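Ledemville Comics Board > Reading and Collecting > Zustus omnibus or the trades?

inkwell_4
I dropped off Zustus after the harbor story ended and want to get back in. The omnibus is 1262 pages and the shop wants a lot for it. The trades are cheaper but volume two is out of print. Which way would you go?

gutterspace
Trades. I own the omnibus and I've read it once. You can't hold it in bed, and the two-page spreads in the middle third disappear into the binding. The flooded city spread loses an entire character.

mothball
Disagree. The omnibus has the recolored pages and they fix the early issues. In the trades the night scenes are so dark you can't tell who is talking.

gutterspace
The recoloring is the problem. Those night scenes were meant to be dark. Now the alley fight looks like it happens at noon.

mothball
The original colorist complained about the printing in the letters page at the time. It's in the back of the omnibus if you want to check.

pagethirty
Depends what you want to read. My order would be:

1. The harbor story. You've read it, but go back over the last two chapters before starting anything else.

2. The Stitar crossover. It ran 4 issues and only the first and last matter. Stitar himself barely shows up, whatever the covers say.
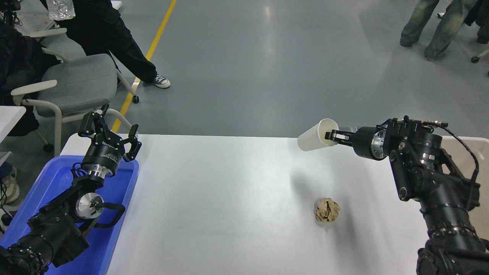

3. The Demissie run. Starts slow, then gets very good once the sister comes back. This is out-of-print volume two, so look for single issues.

4. Everything after the relaunch, if you still care by then.

inkwell_4
Thanks. Are the singles hard to find?

pagethirty
No. I got all of mine from bargain boxes. The only one I paid real money for was the sister's return, and that was 15 dollars.

coldopen
I'd skip the crossover completely. It contradicts the harbor ending and the next writer ignored it.

pagethirty
He didn't ignore it. The broken mask in the Demissie run comes straight from the last Stitar issue.

coldopen
One prop in one panel. A new reader won't miss it.

mothball
It's on the cover of the following issue too - hard to call that one panel.

gutterspace
Back to the question. The shop on the north side had volume two in January, a bit of spine wear. Call before you go. They have more than 600 trades on the back wall and they aren't in any order.

inkwell_4
Called. It's gone. I'm going to buy volume one and get the Demissie issues as singles. If I like those I'll think about the omnibus.

mothball
You'll end up buying it.

gutterspace
If he does he can have mine. Pick up only, I'm not paying to ship that thing.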